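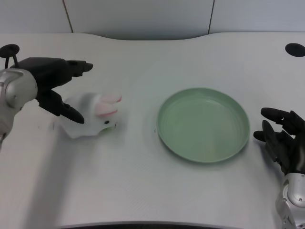
Plush rabbit on a white table.

Writing About Music: Handout for Week 2
The obituary as a music story
Instructor: Bogumił Sobczak

Welcome back! This week we get to one of my favorite forms in all of music journalism, the artist obituary. I know that sounds gloomy, but a good one is mostly about a life, and it often sends readers straight to the records (I've bought more albums because of obituaries than because of reviews).

Our main reading is the Brirnard packet, on the course page now. It has 2 pieces on the same musician, the singer and tape composer Skundura. The first is a wire story of 453 words, filed the same evening. The second ran in the magazine Cairns a month later and is far longer. Read the short one first, please, and read it out loud if you can!

What to look for in the opening

The first sentence of a wire obituary has a lot to carry: the name, what the person was known for, when and where they died. The age usually gets a tiny sentence of its own. Skundura was 47, and the writer lets that number sit there alone, with no adjective anywhere near it. I love that choice. Try adding "only" in front of it and hear how the whole paragraph changes.
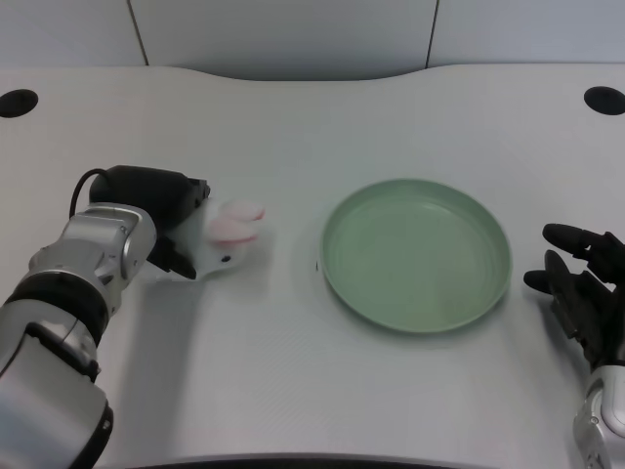
Sources and attribution

Look at how the death is confirmed. The wire story names the label, Vendent, in its second paragraph and quotes the statement exactly. Cairns talks to bandmates instead, and to the engineer on the early tapes. Underline every "said" and "according to" in both pieces and compare the margins.

Fan tributes are trickier. They're wonderful for tone, but a post is a poor source for a date or a cause of death, and a rumor repeated by a thousand people is still a rumor.

Describing the sound

Now the fun part! Both writers have to tell us what the music was like, and the short piece has one sentence to do it in. "Slow songs built over a looped church bell" is the phrase I keep coming back to. You can hear it.

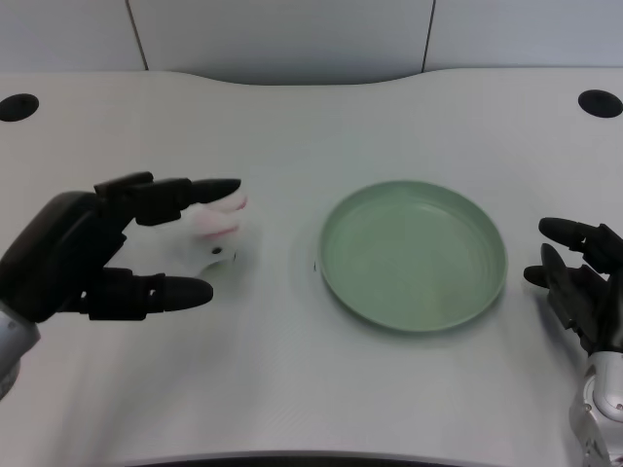

Compare that with "genre-defying," which turns up twice in the Cairns piece and gives the ear nothing at all. Circle any word like that in your own drafts and swap in an instrument, a tempo or a voice.

For Monday

Write the first three paragraphs of an obituary for a musician who died before you were born. Bring a printed copy, and one song to play for the group.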